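**Ticket 787 - pickup reminders going out twice**
Opened by: Wenjie Su, Trulau Alterations
Product: Solta Bookings, shop plan
Status: resolved, keeping an eye on it

Hello again, and thank you for being so patient with me on the phone this morning. You asked me to write everything down in one place, so I'm going to try, and please forgive me if I wander a bit.

Since early November our customers have been getting the "your item is ready" text twice. The two messages come a few minutes apart and say exactly the same thing. Most people are very kind about it, but one lady drove over a second time thinking we'd found another coat of hers, and I felt terrible! By my count from the message log, 112 customers have had the double text so far. It also eats into our allowance of 1,000 messages a month, and we do run close to that before the holidays. 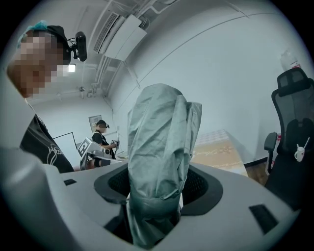

What I've tried already:

- Logged out and back in on the counter computer and on the tablet. No change.
- Turned reminders off overnight and on again at 8 a.m. Still doubled.
- Made a test customer with my own cell number and marked a hem as ready. I got two texts, at 9:14 and 9:17.
- Did the same thing from the tablet with the counter computer shut down. Two texts again.

The emails are fine, by the way. Only one of those each time. I don't know if that helps you, but it seemed odd enough to mention - my sister thought so too.

**Reply from Solta support (Xue)**

Hi Wenjie, this is such a helpful write-up, thank you. The three-minute gap is a good clue. Could you open Settings, then Connections, and tell me everything listed under Messaging? I'd like to know if an older connection is still switched on next to the built-in one.

**Wenjie Su**

There are 2 in the list! One says "Solta Text" and the other says "Drastar Relay," and both have the green dot. Drastar is what we used for texting before we moved to your shop plan. I was sure I had canceled it, and I did cancel the billing, but I suppose the connection itself just stayed there.
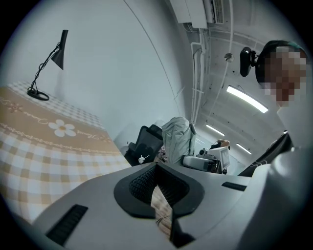
*Attachment 2: black mesh pad, with pale wood grain visible through the gap below it.*

**Reply from Solta support (Xue)**

That would do it. Please click the three dots beside Drastar Relay and choose Disconnect, then run your test customer one more time. Leave Solta Text as it is.

**Wenjie Su**

Done, and I got one single text at 2:40. I waited a good half hour to be sure and nothing else came. I'm so relieved - thank you, Xue. Could you leave the ticket open through the end of the week, in case anybody writes in about a double?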